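Studio walk-round, Jakovcombe, September

Right, my turn with the clipboard again. I started at ten past nine with a coffee in one hand, so forgive the handwriting if you ever see the paper version (I've typed it up because Lefteris said he couldn't read the last one, cheek!). Same order as always, lights first, then walls, desks, floor and doors.

## Lights and ceiling

- [x] Main room lights on and steady
- [x] Pipes along the left: no drips, no fresh stains
- [ ] Store cupboard light: **flickering, needs a new tube**

I stood under the pipes for ages because I was sure I'd heard something, but it was the fridge next door. The cupboard light is driving me mad though. I've put it in the book for Karamanlidis, who are coming over from Lutport to do the alarm anyway.

## Main room

- [x] Way through to the window end clear
- [x] Window shut, catch works
- [x] Nothing big leaning against the brick wall, just the small picture frame on the desk
- [ ] Shelving unit fixed to wall: **one bracket loose**
- [ ] Notices up to date: **see below**

I gave the shelves a proper wobble and the top bracket moves more than I'd like. Two minutes with a screwdriver, but mine's at home, so please don't load up the top shelf until I've been back. And could we all push our chairs in when we leave? I know, I know, I say it every time.
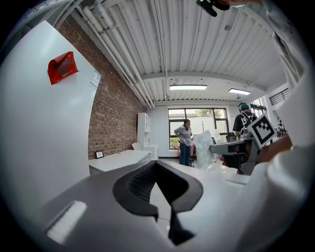 *Main room towards the window, with the long white desk down the brick wall side and the red sheet up on the white panel.*

About those notices. The red sheet can stay where it is, I've no quarrel with it, but the fire notice by the door still has the old meeting point on it! We moved that to the far side of the car park ages ago. New one is printed and in my tray, it only wants laminating.

Plastic bags: if you've finished with one, bin it or put it in the drawer, please. I'm fussy about them ending up on the floor, having skated halfway to the sink on one last winter.

## Electrics

- [x] Sockets along the desk: no cracks, no scorch marks
- [x] Extension leads not plugged into each other
- [x] Kettle lead fine
- [ ] Fan heater: **no test sticker, taken out of use**

Sorry to whoever loves the fan heater. It's a 2,000 watt one and it's got no sticker on it at all, so it's in the cupboard with tape round the plug until it's been tested. Wear a jumper for now!

## Doors, alarm, first aid

- [x] Back door opens from inside without the key
- [x] Extinguisher pin and seal in place
- [x] Alarm test: heard in every room
- [ ] First aid box: **low on plasters, eye wash out of date**

I'll pick up plasters on my way through town. The eye wash has to come with the next Prosevow order, and Lefteris Lazaridis has the login for that, so over to him.

Still open: cupboard tube, shelf bracket, fire notice, heater test, eye wash. I'll do the bracket and the notice myself before the next walk-round. Clipboard's back on its hook.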